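The Room at Dallel

Ecaterina Surdu paid 28 a night for the room over the bakery in Dallel. She had come to sell her father's bees.

Valentin Husar offered 3,000 for the lot. He didn't look inside the hives.

"They're good bees," she said.

"I know. He told me every April."

She asked for a day to think – he gave her two. That evening she wrote to her sister that the walls were gray and the bread was good. Then she crossed out the price and went down to find a phone. 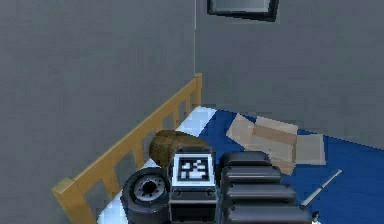
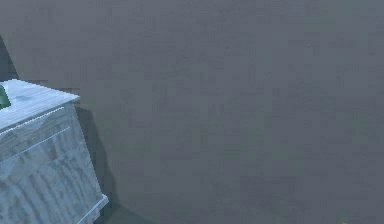

Gray walls. Story by Jennylyn Sarmiento.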